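Tischplatte Wonora: Pflege der Holzoberfläche

Schale und Schwamm vor Beginn auf der Platte bereitlegen.
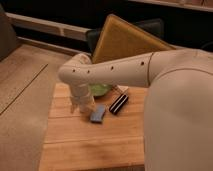
**Kategorie: Reinigung**

1. 30 ml Ziver-Seife mit 1000 ml Wasser verdünnen.
2. Schwamm anfeuchten und gut ausdrücken.
3. Entlang der Maserung wischen, Fugen zwischen den Brettern zuletzt.

**Achtung:** Keine Scheuermittel verwenden. Stehende Nässe sofort aufnehmen.

Becher und Schale während der Reinigung nach hinten stellen, die vordere Tischfläche bleibt frei.
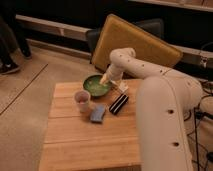
4. Fläche trocken nachreiben.
5. Nach dem Trocknen Pflegeöl Art.-Nr. 1078 dünn auftragen.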